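Ziner Clear Sorting Bin, Small

Sold by Fusonton Home
In stock, ships Thursday

I started carrying the Ziner bin in March because I was tired of laundry baskets. I don't mean that I hate laundry baskets! I own two of them and they're fine for hauling stuff up the stairs. But once you get to the folding part, a big deep basket is kind of a pain. Everything sinks, the socks end up at the bottom, and you're bent over fishing around for the other sleeve of something.

The Ziner is a low, rectangular plastic bin with a raised lip, in a see-through gray. You set it in the back corner of whatever you fold on (mine is the dining table) and it holds the next few things in line. That's the whole job. I pull from the bin, fold in the middle, and stack on the other side, and I get through a load a lot faster than I did when I was folding off the couch.

A few things I've picked up from using it at home and from people who write in:

Don't fill it to the top. I put in 6 shirts at a time, tops, and leave the rest in the basket on the floor. When it's stuffed, you pull one thing and three come with it.

It's good for long-sleeved shirts and raglans, which I always leave for last. They need the whole middle of the table, and with the bin off in the corner you've got room to lay one out flat, collar away from you, and bring the shoulders in before you do anything with the body.

The plastic is smooth inside, so knits don't snag. I had a wicker one before this and I lost a good cardigan to it. Still mad.

It wipes clean with a damp cloth. Dish soap is fine. I wouldn't put it in the dishwasher — one customer did and the lip went wavy on her.

What I don't love: there are no handles. You carry it by the lip, and that's okay with clothes in it, but I wouldn't load it up with anything heavy. The gray also shows lint if you've been doing towels. And the sticker on the bottom is a bear to get off, so try a hair dryer on it first.

I get asked a lot whether you need the matching Plodari folding mat. Nope. It's a nice mat (I'll happily sell you one) but any flat table works, and I like a dark one myself because white shirts show up so well against it and you can see if your edges are straight.

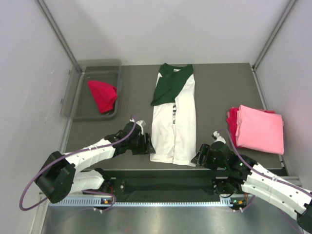

Colors and sizes are easy, there's just the one of each for now. Ziner says a larger bin is on the way, and I'll put it up here when I've had one at my own table for a while. I don't list things I haven't folded a few loads with.

Price is $19 each, or pick up two and I'll pack them nested in the same box so you only pay shipping once. They nest pretty tight, so give them a twist to get them apart.

Returns: if it shows up cracked, send me a photo and I'll mail another one, no need to ship the broken one back. If you just don't get along with it, you can return it clean within the month.

People also buy: Ma lint brush, Plodari folding mat, Ziner sock tray (back in stock soon, I hope — I keep asking)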